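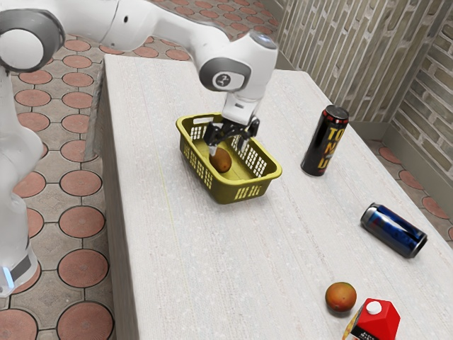 Audience Research Group, Mokbridge

September, working notes, viewing log for Fajardo (reality strand)

Started 9:40 am. Kavitha wants a yes or no on whether the recoupling episodes lift the online vote or whether the vote just goes up because the app nags people. My money is on the nagging. Writing this down before I look at the numbers so I can't pretend otherwise later.

Watched the dinner party episode again with the comment log open beside it. The log has 311 entries for the hour. Terence has tagged them "angry", "amused" and "other", and I don't trust the first two. Half the "angry" ones read as people having a lovely time. "She did NOT just say that" is tagged angry. Is it? My mum says that about the weather.

Re-tagged the first 25 myself without looking at his column. We disagreed on more than I'd like. Won't put a figure on it until Marilou has done the same 25 cold. Marilou, please don't read Terence's column first, it's hidden but not very well.

The big spike is at the moment where the host reads out the private letter. Production say this is the emotional centre of the series. Maybe. The ad break also ends just before it, so everyone who went to put the kettle on is back on the couch with a phone in their hand. Dronel (the dashboard) draws a nice red peak there and everybody points at it in meetings. It draws a nice red peak after every break if you zoom in, so I'd want the breaks taken out before I believed a word.

Asked Jasper if Dronel can do that. He says yes in theory. Asked what that meant and he went to lunch.

1:15 pm. Jasper back. There is a setting, it was off, he has turned it on. Peak after the letter is smaller but still there. Fine. One point to production.

Midow sent over their panel summary. They say viewers "strongly identify" with the two finalists. I can't find the question that was asked. If it was "do you strongly identify with the finalists" then we have learnt nothing. Emailed Etelka for the wording, she used to deal with them.

Etelka replied: the question had 3 possible answers and 2 of them were positive. So there you go. Not using it. If Kavitha wants it in the deck it goes in with the wording printed next to it, same size type.

Also the claim going round that the villain edit "made" the season. Nobody here has the ratings by episode for last year, so what are we comparing to? Vibes, as far as I can tell.

To do
Marilou: 25 comments, cold
Terence: write down what counts as angry
Jasper: rerun all episodes with breaks out, save the settings this time
Me: check when the app sends its vote reminders, to the minute if they'll give it to us

Still think it's the reminders.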